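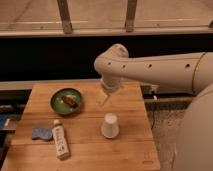
A table should be cleared once a day, all the way down to the wood. I've held this view for years and I'm not moved by the people who say a little clutter is friendly.

Godelieve Martens, who rents the flat under mine in Curkville, keeps everything she uses within reach. She says putting things away wastes time. I timed myself last September. Clearing my table took 43 seconds, and I'm slow.

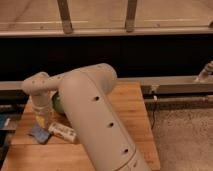
Where the small things go

Most of what sits on a table is small. It has no home, so it stays. I once paid 200 dollars for a set of organizers and ended up with the same stuff in smaller piles. One shelf by the sink did more.
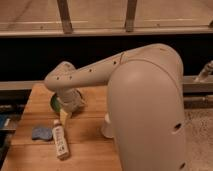 Cleaning supplies are the worst offenders. People get them out, use them and leave them where they stopped. A blue sponge and a white bottle lying on its side can stay on the planks for days, and by then they look like they belong there. They should go back first, before anything else is touched. 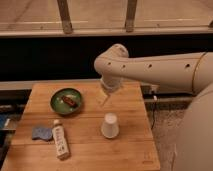 I do make one exception, and it's for food. Nisha Bajpai argued me into it over dinner, and I think she's right that a table with something to eat on it gets used more. A shallow green bowl with a single small thing in it, maybe a candy bar, is plenty. It's easy to lift when you wipe, and the wood shows on all sides. Fill it with keys and receipts, though, and I'd put it in the cupboard with the rest.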